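Forum Maison et petits travaux > Humidité, aération

Condensation sur les fenêtres en janvier, vous faites quoi ?

Bonjour à tous ! On a emménagé à Bindholm cet hiver et chaque matin, vers 7 h, les vitres de la chambre ruissellent (côté nord surtout). J'ai acheté un déshydrateur Wurwood à 26 euros, franchement je ne vois aucune différence — le bac est presque vide.

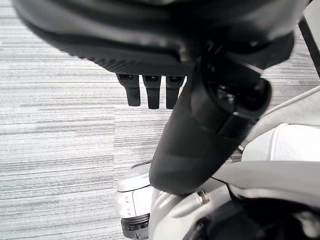
Yabsira Birhane
Membre, 2,413 messages

Les petits bacs à sel, laisse tomber. Ouvre en grand dix minutes matin et soir, chauffage coupé, et regarde si tes entrées d'air sont bouchées !

barbier_du_nord
Pas d'accord du tout. Aérer avec une VMC en panne, ça ne règle rien. J'ai payé 800 euros pour changer la mienne et je ne regrette pas.

Yabsira Birhane
800 euros avant même d'avoir nettoyé les bouches ? Les miennes étaient pleines de poussière, un coup d'éponge et c'était reparti.
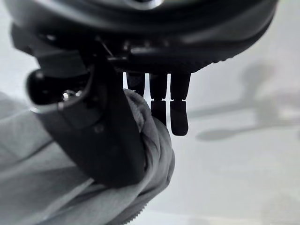 disbridge
Moi je commencerais par un hygromètre. À 70 % la nuit, porte fermée, tu peux nettoyer tout ce que tu veux... Et le linge, il sèche où ?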